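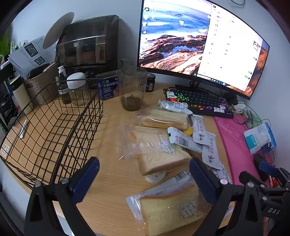 Search reviews Go

I have been putting off writing up Pladico for months, mostly because I wanted to use it for real before saying anything, and it is the kind of software that takes a while to show you its good side. It's a grasp planner with a perception front end, sold as one package. You give it depth and color views of a messy surface, it splits the mess into separate things, and then it ranks the places where a two-finger gripper might get hold of each one. That's the promise, anyway!

The part I love is the segmentation. Clear plastic is miserable for depth sensing (anyone who has pointed a sensor at bread in a clear bag knows the holes and speckle you get back), and my older setup would happily decide that two overlapping slices were one long loaf. Pladico leans on color when the depth goes bad, and it tells you so, with a small confidence bar beside each piece. On a crowded desk with bread, snack packets and a wire basket to work around, I could see right away which guesses to trust and which to throw out, and I found that oddly relaxing.

The planner itself is good and a little stubborn. It likes the short side of a thing and will go on liking it even when the short side is up against something else. There's a clearance setting for this, hidden two menus down, and I'd raise it before you do anything else. Wire mesh is still a weak spot. Version 2 sometimes treats the gaps in a basket as free space and plans a finger right through them, so I draw a keep-out box by hand and get on with my day.

Replanning takes up to 11 seconds on my old workstation, long enough to reach for the coffee. Jayson Agbayani, who kindly lent me his Cludcombe license so I could compare, gets his answers faster, but Cludcombe won't let you look at the rejected grasps, and I look at those all the time. They're how I learned what the thing was thinking.

The manual runs to 70 pages and reads like something that came in a box in 1990, which I say with real fondness. Every setting is in there, with its units. The log viewer, on the other hand, needs work: it jumps back to the top whenever a new line comes in, and I have muttered at it more than once. A fix has been promised for November.

Would I buy it again? Yes, gladly, for cluttered tabletop work. If your parts are rigid and come one at a time, Cludcombe will do you fine and costs less.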